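Cahier atelier, juillet
Kit pince + caméra poignet Vindau, en prêt, à rendre fin du mois

9h10. Reprise du montage. Câble caméra repassé le long de l'avant-bras, colliers Plastness, les petits. Les gros coincent quand l'axe 5 part en butée. Penser à en recommander.

Notice toujours aussi pénible : la page sur le zéro renvoie à une annexe absente du PDF. Ai écrit au revendeur (Etix), réponse type, ticket ouvert. En attendant, zéro fait à la main, doigts fermés à vide, valeur notée sur le scotch du boîtier. NE PAS décoller le scotch.

9h45. Calibration caméra/pince avec la mire. Premier passage refusé par le logiciel, reflets. Store baissé, deuxième passage ok. À refaire si quelqu'un touche à l'éclairage.

10h30. Prise / dépose, cube rouge, programme de démo du kit sans modif. Série de 100 cycles.
- 6 ratés, tous à la prise, aucun à la dépose
- sur les 6, la plupart au début, avant que je baisse la vitesse d'approche
- le logiciel annonce « prise réussie » sur 2 des ratés. Gênant. Le seuil d'effort est réglé trop bas d'usine, et le menu pour le changer est caché dans l'onglet maintenance

Durée du cycle : presque 19 s. Trop long pour nous, le commercial parlait de bien moins. La moitié du temps part dans l'attente image, à vérifier si c'est le réseau ou leur traitement. Essayer en direct sans passer par le switch.

11h40. Détection. Fond gris clair = bon choix pour le rouge, segmentation propre quand la lumière est stable. Par contre les ombres floues sur le plan de travail passent parfois en « objet » si on laisse la sensibilité par défaut. Descendue de deux crans, plus de fausse détection depuis, mais pas testé avec des pièces sombres. Tester avec les pièces noires de la série Nechyporuk, c'est quand même pour elles qu'on regarde ce kit.

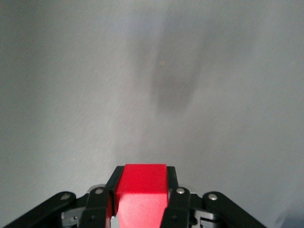 Vue caméra poignet, cube rouge en prise. Ombre sur le plan, au-dessus du cube.

Les bras de la pince prennent une bonne partie du bas de l'image, champ utile réduit d'autant. Voir si le support caméra peut se décaler vers le haut, il y a deux trous libres mais la notice n'en parle pas.

Avis provisoire : mécanique correcte, serrage symétrique, rien a redire. Logiciel pas fini. Au prix demandé je ne signe pas avant réponse sur le seuil et sur le temps de cycle.

À faire :
- relancer Etix pour l'annexe
- essai sans switch
- pièces noires, même série, même vitese
- demander le prix des doigts de rechange, pas dans le devis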